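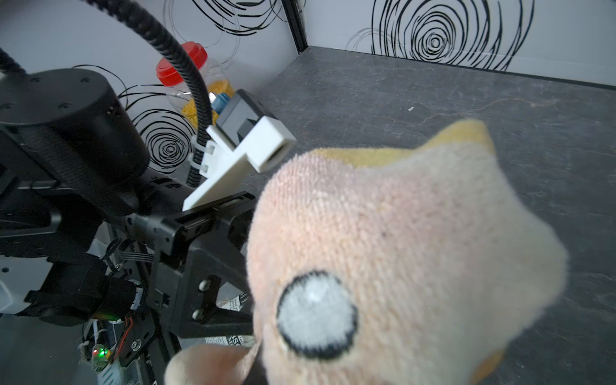

Knitted toys were the whole reason I signed up for the Istik open day. Got to Hadelell on the early bus, no breakfast, notebook already damp from the rain. Been trying to find a decent soft knit for the shop for two years and everything I get sent is either scratchy or so slick it feels like a raincoat. So I was looking at surfaces mostly. The pale one, pinkish beige, knitted and fuzzy, is the color I keep asking suppliers for and keep not getting. They send pink. Bright pink. Or oatmeal. This one sits between the two and you can still see texture in it, it's not brushed flat. Wrote "THIS COLOR" in the notebook and underlined it, for all the good that does when you need a yarn number.

Ok, in order then.

Istik is up the hill behind the old rail yard, a long low building with the name over the loading door. The front door is round the side and the sign for it is behind a hedge. Walked past it once, walked back. Sign-in at 9, name sticker, paper cup of coffee (good coffee, better than the fair last year). Groups of visitors going in at intervals. Mine was mostly other small shop people plus a couple who make christening blankets and wanted to know about washing, more on that below.

First stop the yarn room. Cones on shelves to the ceiling, sorted by shade and then by lot. Most of it comes from Holovko, the spinner across the river, and they use the Holovko shade cards too, which are the nicest shade cards I've seen. Little tufts glued down in rows, so you can stroke them. 127 shades in the soft range. I asked if I could buy a card and no, but they mail them to accounts, so that's one reason to open an account. The guide pulled out a few cones in the blush-to-sand area and held them by the window. Huge difference in daylight. Under the tube lights they all went gray. If you are choosing online from a phone, good luck.

Then knitting. Loud! Flat machines in a row, panels dropping into bins, nothing is toy shaped yet. A body is just a rectangle with slopes. An ear is a smaller one. I had pictured something cuter. What they do care about is tension, and they were passing round two panels in the same yarn, one knit tight and one loose, and asking which we'd want on a shelf. Everyone picked the loose one. Then they stuffed both. The loose one showed its filling through every stitch and looked sort of ill. Tight one looked great. I've been ordering loose for years because it feels nicer in the hand unstuffed. Annoying.

Brushing next, quick stop. This is where the fuzz comes from, or part of it, the rest is in the yarn already. They do it before stuffing, flat. Too little and it looks like a sock, too much and it sheds all over the kid's sweater. They let us try on scrap panels. Mine went bald in one corner.

Stuffing and closing was the room I liked best and we got the least time in it. Filling goes in by hand in small pinches, corners first, and then the closing seam gets done with a curved needle. I asked why mine at home always go lumpy and was told I use handfuls. I do use handfuls. The tables are at standing height with a lip on the front so nothing rolls off, want that for our back room, need to measure. Note to self, the thread was a shade darker than the knit and it dissapeared completely once pulled in.

Washing question from the blanket couple: cool wash, in a bag, dry flat, don't hang it by an ear. Re-fluff with a soft nailbrush while it's still a bit damp. They were told the pale colors hold up as well as the dark ones, dirt just shows sooner. Not sure I buy that completely. Will test at home before I say it to a customer.

Packing last. Printed cartons and small labels, and the labels take longer than you'd think to get right. Contents, care, batch. I did not know how small you are allowed to print and I still don't, forgot to write it down. The retail boxes are made by Sarketti and come flat. There's a version with an open front so people can touch the toy, which is the one to get if you ask me. Nobody buys a soft thing through a plastic window. Well, they do, but they poke it first and then the window's got a dent in it. Asked about going without a box altogether, just a swing tag. Possible, but then they ship in bulk bags and you do the fluffing yourself on arrival.

Prices, since that's what I'll get asked. Not putting the list up here, they gave it to us on paper and said please don't. Minimum order is 200 pieces per design and you can split that across 2 colors. For a shop our size that's a lot of one rabbit. Might go in with the place down the street if they'll agree on a color (they won't, they like the oatmeal). The wall by the exit had last month's output chalked up, 3,693 finished pieces, which sounded low to me until I thought about the curved needle.

Seconds table by the door on the way out, cash only, and I had no cash. Walked down to the machine by the station, walked back up, most of it gone. Got one with a crooked ear and a bag of scrap panels for practicing on. The good pale ones weren't for sale. Asked twice.

Practical stuff -- flat shoes, floors are hard and a bit fluffy. Layers, the yarn room is chilly and the knitting room isn't. Bring cash. Lunch is a sandwich van in the yard at noon and the line is long, so eat before. Next open day is meant to be in June, sign up on the Istik page early becuase the morning groups fill first and the afternoon ones don't get the yarn room at all.

Shade card request goes in the mail tomorrow. Still need to measure for that table.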